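# Gathering grasps by hand: the Esgate table sessions

Notes and one picture from the demonstration work for Tiren, the grasping model we are training at Altameck. The gripper is hand-held, with the camera mounted on it, so what you see is what the model gets. An elongated tan object is on the tabletop at the left, and the fingers are open with nothing between them.

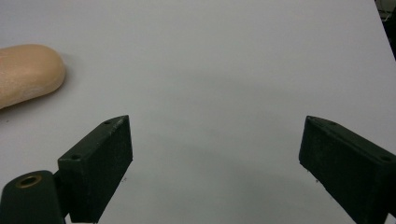

## What we are collecting

Each example is one short recording. A person holds the gripper, brings it to the table, picks up one object, moves it, and sets it down. The recording stores the camera video, the opening between the fingers, and the path of the tool through the air. There is no robot arm in these sessions. The arm comes in later, when the trained model has to drive it.

The target for this round was 3000 recordings. We finished with 2311 that we are willing to train on. The rest were dropped in review or never made it off the recorder in one piece. We had hoped for more, but the set is big enough to see whether the approach holds up on a table.

Oleksandra Vasylenko ran the sessions. Sohail Gilani wrote the recorder and the checking scripts. Tove Zoëga and Gerrit Buthelezi did most of the picking up and putting down, and Shabnam Hashmi reviewed the recordings.

## Open fingers at the start

Every recording begins with the fingers fully open and the gripper empty. We settled on this in the first week. Before that, people started with the fingers wherever they happened to be, and the model learned a twitch at the start of each run where it closed a little and opened again.

The first second should be held steady. Count one, then move.

## The plain table

Most of the set was recorded over a pale tabletop. A pale surface makes a dark finger easy to find in the video, and it made Sohail's checks much simpler to write. It also means the model has seen a great deal of one background. We know that is a weakness. 147 of the kept recordings were made over a patterned cloth so that we would have something to test against, and they are stored in their own folder. Please don't mix them into the training set.

Shadows are left alone. We tried a pair of soft lamps to get rid of them and ended up with two shadows per finger in place of one. After that we used the ceiling lights and whatever came through the window. Recordings from late afternoon are noticeably darker than the morning ones, and the session sheet has the time for each batch.

## Objects that sit at the side

An object doesn't have to be in the middle of the view when a recording starts. In fact we asked people to vary it. A third of the starts should have the object well off to one side, so the model has to learn to come across to it.

What we don't want is an object that can't be seen at all in the first second. Those runs teach the model to wander. If the person holding the gripper knows where the object is and the camera doesn't, the recording is no use, however good the pickup was. Shabnam dropped more runs for this than for anything else.

## The approach

Come in along a smooth path and slow down over the last hand's width. Both fingertips should stay in view the whole way. Gerrit is quick and Tove is slow, and for a while the model trained on both of them would rush halfway and then stall. We now trim long pauses and resample every run to the same rate. That helped, though the stall still turns up on small objects.

Keep the wrist as level as you can for anything lying flat. For long, rounded objects, turn the gripper so the fingers close across the narrow way. People do this without thinking, which is good, but a few of the early runs show somebody grabbing end to end because they were trying to be quick. Those were dropped too.

## The close

Squeeze once and hold. If the object slips, keep recording and try again from where you are. A second try in the same run is worth having, and so is a third. We stop at three and call the run a miss.

Misses are kept, marked with an M on the sheet. They aren't in the 2311. Janjua, the group that will be running the arm, asked for them separately so they can train a simple check that says whether something is being held. It seemed a waste to throw them out.

## The set-down

Put the object back on the table, open the fingers all the way, and lift straight up before stopping the recorder. The lift matters. Without it the model opens and then sits there with a finger on either side of the object, and the next move knocks it over.

Where the object goes doesn't matter much in this round, as long as it is a new spot. Next round will have marked places to aim for.

## Wear and dust

The fingers get used hard. Edges rub, grit ends up on the flat faces, and the look of the gripper changes a little between the first batch and the last. We don't clean the fingers to a fixed standard or touch up the edges. The model will be running with worn fingers on the arm as well.

The lens is another story – wipe it before each batch. One smudge in the early sessions cost us most of a morning, and it wasn't caught until review.

Crumbs and specks on the table can stay unless they are big enough to be mistaken for an object. Sweep between object sets.

## Review

Every recording is watched once at double speed. The reviewer marks it keep, miss, or drop, and writes a word or two for each drop. The words we use are:

- **unseen** – no object in view in the first second
- **start** – fingers not fully open, or already moving
- **hand** – a person's free hand comes into view
- **path** – tracking lost, or a jump in the tool position
- **end** – recorder stopped before the lift

Tracking losses came in clumps. They were nearly always near the end of the table closest to the cables, where there is a lot of dark clutter past the edge and not much for the tracker to hold on to. Putting a strip of printed paper on the wall behind cured most of it. If the view is nearly all plain tabletop for a long stretch, expect trouble as well. Raise the gripper at the start so the tracker gets a look at the room, then come down.

## Splits and files

2000 recordings go to training. The other 311 are held back, and that number includes the 147 over the cloth. The split is by batch and not by single recording, so the same object in the same light never lands on both sides.

Files are named by batch, person, and run. The person is a letter only. Session sheets are in the same folder as plain text. If a sheet and a file disagree, go with the file and tell Sohail.

## Known problems

- Batch 6 has the finger opening recorded upside down, so open reads as closed. The loader fixes this. If you write your own loader, you will have to fix it too.
- The two people who did most of the runs are both right-handed. It shows in the approach angles.
- Soft objects are thin on the ground. There are a lot of firm ones.
- Some runs in batch 11 have no sound. We don't use the sound, but the old viewer crashes on them.

## Next round

The next sessions are planned for February, with marked set-down places, more kinds of surface, and at least two left-handed people. Oleksandra is looking for a second table in the Esgate building with a darker top. Anyone who wants a turn with the gripper should talk to her. Plan on a half hour of practice before your runs count toward the set.

Page last changed 2021-10-04.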